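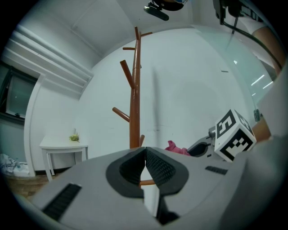

Last edited: April, 4:40 pm

Plikdale session notes, continued

Picked up at the second song. Drum mics left where they were, so levels should match what we have. Kick was ringing again around 200 Hz. Tried the folded blanket first, then took it out and put the small pillow in, touching the beater head only. Better. The low end is shorter and the bass guitar has room now. A narrow cut at 200 on the kick channel took care of what was left. I printed it that way, so don't cut it again in the mix.

Snare: tuned the bottom head up a little, top head left alone. Moon gel on the edge near the rack tom. The buzz under the quiet verse is still there when the bass plays its low G. Loosening the wires fixed the buzz and ruined the backbeat, so I put them back. We'll have to mute the bottom mic through the verse.

Guitar amp: the Trivitz combo, clean channel, bright switch off. Single dynamic mic, halfway between the center and the edge of the cone. Moved it in toward the center for the chorus part and didn't like it, too much scrape. Takes 3 and 5 are the ones to keep. Take 4 has a good last chorus but the tuning had drifted by then. The band wants the solo from take 5 and I agree.

Second guitar through the Bako fuzz. Noisy. Changed the power supply and most of the hum went away, but there is still a hiss when the volume is up past noon. It will be buried once the drums are in. If it bothers anyone, fade the clip at the breaks by hand, don't gate it. The gate chops the tail off every held chord – tried it twice.

Bass: DI and amp both recorded. The DI came in early against the amp track, as usual. I lined them up by eye and then checked by ear with the polarity flipped. Saved as a new playlist, original left untouched underneath.

Vocals after the break. High-pass at 100, light compression going in, a few dB at the loudest. Singer stood closer than last time and the second verse has some popping. Moved the screen out a hand's width and did the verse again. The doubled line in the chorus is loose on the word endings. Left it, it suits the song. A dip at 800 helped the nasal sound on the harmony part, only on that track.

Tried reverb from the Mostamen plate on the lead. Nice on its own, too long with the band in. Pre-delay up and decay down, then printed a wet track as well as leaving the send open. Whoever mixes can choose.

The click is still bleeding from the headphones in the last eight bars, where everything drops out except voice and guitar. Used the closed pair on the retake and turned the click off for the ending. They held the tempo well enough.

To do:
– New strings on the house acoustic before the third song
– Replace the XLR on channel 6, it crackles when the connector is moved
– Rough mix of songs one and two to the band, no limiting
– Back up the session to both drives, the second one wasn't mounted when I checked
– Ask about the count-in on song three, whether they want the sticks left on the record

Song three is in a different tuning, so do all of the guitar on it in one go. Keys after that if there's time. The electric piano needs the bench moved and the DI box that is in the drum case.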